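Dejad de mandar correos desde la hoja de cálculo

Lo digo otra vez porque el viernes volvió a pasar. Un cliente con una lista de 400 contactos en una hoja, tres pestañas, ninguna igual a la otra, y la pregunta de siempre: ¿esto se puede mandar directo desde aquí? Se puede. Ese es el problema.

Llevo años montando bases de datos para empresas pequeñas. Talleres, academias, una distribuidora de tornillería (Melnyk, majísimos, pagan tarde). Y todas llegan al mismo sitio. Primero la hoja. Luego la hoja con colores. Luego una macro que hizo alguien que ya no trabaja allí. Y un buen día sale un correo con "Estimado #N/A" a media provincia.

La culpa no es de la gente. Una hoja de cálculo te deja escribir cualquier cosa en cualquier celda y nadie protesta. Teléfono en la columna del nombre, vale. Dos correos en la misma celda separados por una barra, vale tambien. Una base de datos te frena, y eso molesta, y por eso se vuelve a la hoja.

En Bamora lo intentaron arreglar comprando. Contrataron Hivus, el plan caro, con envíos y estadísticas y no sé qué más. Importaron la hoja tal cual. Resultado: la misma basura, ahora con gráficos. Thu Mạch, que lleva allí la administración, me llamó a los 2 meses para preguntar cómo se sacaba todo de vuelta. Exportando, claro. A una hoja.

Lo que yo habría hecho: una tarde. Tabla de clientes, tabla de contactos, relación entre las dos. Campo de correo obligatorio y sin duplicados. Una casilla de baja, porque la gente se da de baja y hay que hacerle caso, que además es la ley. Consulta con los que sí quieren recibir cosas. Y de ahí se combina. 30 minutos más para probarlo con tu propia dirección antes de molestar a nadie.

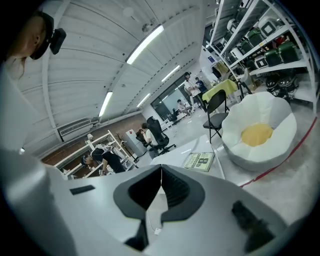
Lo de las plantillas

Otra manía. La plantilla con logo enorme, dos columnas, pie con siete iconos. ¿Quién lee eso? En el móvil se rompe y en la mitad de los programas de correo tambien. Los mejores envios que he visto eran texto y un enlace. Nombre, dos párrafos, firma con teléfono de verdad.

Me dirán que en Jondon hacen correos preciosos. Sí. Y tienen a una persona solo para eso. Tú tienes a Paco los jueves por la mañana, y Paco además lleva las facturas.

Tampoco defiendo que todo el mundo aprenda SQL, ojo. Un formulario decente, campos con nombre entendible, una copia de seguridad que alguien haya probado a restaurar alguna vez. Con eso ya vas por delante de casi todos los que me llaman.

Y borrad la pestaña que se llama "buena_FINAL_2". O por lo menos decidme cuál es la buena antes de que llegue yo.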